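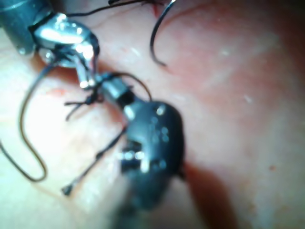 Chibuzor Nwankwo
Thread starter - bench lead, Paltus

Two weeks in with the Sesholm jaws on our suturing bench and I wanted to compare notes before June, when we have to pick a set. We've been swapping them against the Clereo needle-driver tips on the same arm, same wrist camera, same controller gains. The Sesholms hold thread better, no contest. My gripe is how much of the view the gripper head eats when the two tips come together over a knot. Anybody found a camera mount that helps?

pell_mell
Member, 386 posts

We had the same gripe! Tilted ours 16 degrees and it was great for knots and lousy for everything else. How do the Sesholms do when there's loose thread all over the place? Our Clereos kept picking up strands we didn't want.

Chibuzor Nwankwo
Thread starter

Yeah, that's the part I go back and forth on. Look at where the long strand goes on this one:

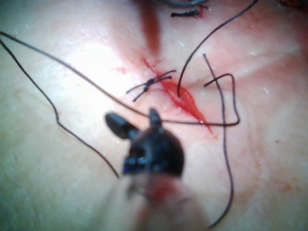 Jaws open below the cut, with the long strand passing close to the tips.

I logged 53 throws on each set and the wrong-strand grabs were close enough that I wouldn't pick on that alone.

tugboat_ada
Member

I'd argue with the whole setup, sorry. Same gains on both tips isn't a fair test. Clereos are stiffer, so of course they feel grabby. Retune and run it again.

pell_mell
Member, 386 posts

Disagree, tugboat. If I'm shopping for tips I want to know what happens when I bolt them on, and I'm not retuning every time somebody swaps a set.

Chibuzor Nwankwo
Thread starter

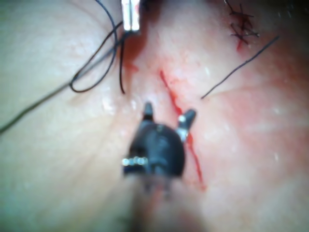
Camera placement bugs me more than the gains do, to be fair to both of you. I tried the Yimyam controller overlay last night (it draws a guess at where the tips are) and it drifts whenever the head gets close to the tissue. With the jaws spread like this I can follow the red line in between them, then I lose it behind the right side of the head and pick it up again lower down. That hidden bit is where I want the overlay to be good - and it isn't yet. I'll do a retuned run of 200 grabs with the Clereos too, tugboat, you wore me down.

tugboat_ada
Member

Ha, thanks. Post the gains when you do.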